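October 2026, bench notes, Felldale shop

Grakier adhesive, second look

Kirsty forwarded the Edelar data sheet again with the line about "full bond in 7 hours" highlighted. I still don't believe it. Their test coupons were sanded, wiped and clamped by somebody paid to make them stick. Ours come off the saw with dust in the grain.

Pulled the first batch on the old Matheson gauge. Best reading 3,833, worst 1,111, same glue, same wood, same afternoon. Kirsty wants to report the average. I don't see what an average means with a spread like that. Lewis thinks the low one was a starved joint and should be thrown out. Maybe, but he didn't say so until he saw the number, so it stays in.

Also not convinced the gauge is reading straight. It gave 2,680 on the reference block, then stuck for a second on the way back down. Last calibration sticker says December and the year has rubbed off. Great.

To do before anyone quotes a figure:
re-zero gauge, run reference block again
cut new coupons from one board, mark grain direction
weigh the glue this time, no eyeballing
leave one set overnight and one set at 7 hours, label them BEFORE clamping
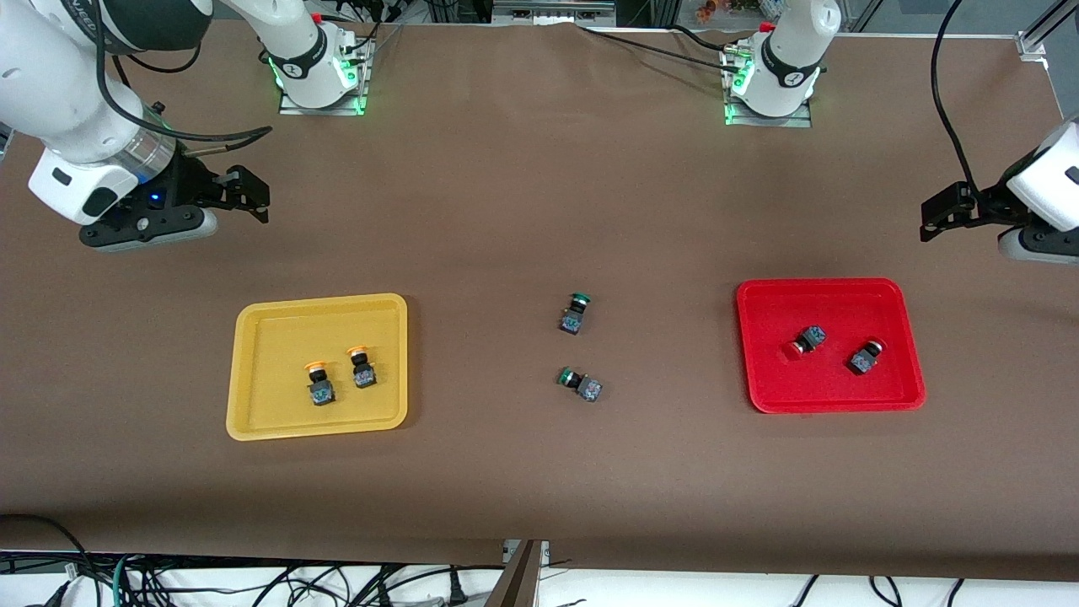 Big table, brown covering. Back slightly wrinkled.

Lewis has the good clamps. Ask for them back. Open can of Grakier has a skin on it already, so check the lot number against the sealed one before blaming the wood.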